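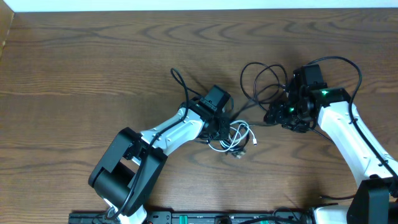 A neighbour of mine reckons that people stopped eating together the year they all bought bigger couches, and I've been turning that over ever since she said it. (Pause here. Let them laugh if they want to.)

Good evening, everyone, and thank you for having me back at Hondulthorpe. I'll talk for a bit and then there's soup, so I do know what I'm up against.

When I was asked to say something about shared suppers I thought, well, it's only dinner. Then I sat down to write these notes and found I had pages of it, mostly about my grandmother's kitchen and who was allowed to sit where. I've cut most of that. Ask me over the soup.

What I kept is the Sonberg Street supper. It began one June with five of us and a pot of lentils, and nearly 14 chairs borrowed from three different houses. We'd hugely overestimated the chairs! But we put them all out anyway, and by winter's end they were full.

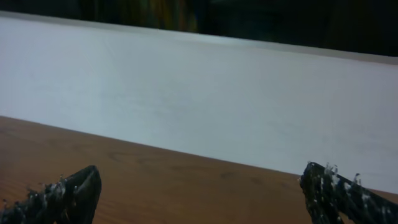 The first thing we learned was to stop planning the menu. We had a roster for a while, with mains and sides and sweets all neatly shared out, and people rang up in a state if they couldn't manage their dish. Once we dropped it, we had one night with four potato salads and no bread. I remember that as a lovely night. Everybody tried all four and there was a proper argument about mustard.

(Slow down here, I always rush this part.)

The second thing is the hour. We tried seven o'clock and lost the families with little ones. We tried half past five and lost anyone with a job. Six o'clock suits no one perfectly, but they come. And start on the dot, even if half the seats are waiting. Latecomers would much sooner walk in on people eating than on people watching the door.

Money, quickly. We put a tin out and don't look at who puts in what. Over the past year it took $700, and we spent $195 of that on bowls. The rest went on gas, tea, and rice in very large bags.
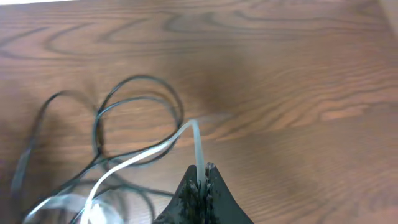
Slide 3: Tabletop, dark wavy grain

Now, the question I get most often is what to do about the shy ones. I used to fuss over them terribly, steering people about and introducing them twice. These days I hand a shy person a ladle. Serving gives you something to say to everybody, even if it's only "more?" — and by the time you sit down you've met the whole room.

(If there's time: the story about the burnt custard. If not, go straight to questions.)

Right, I can smell that soup from here. Who'd like to ask something first?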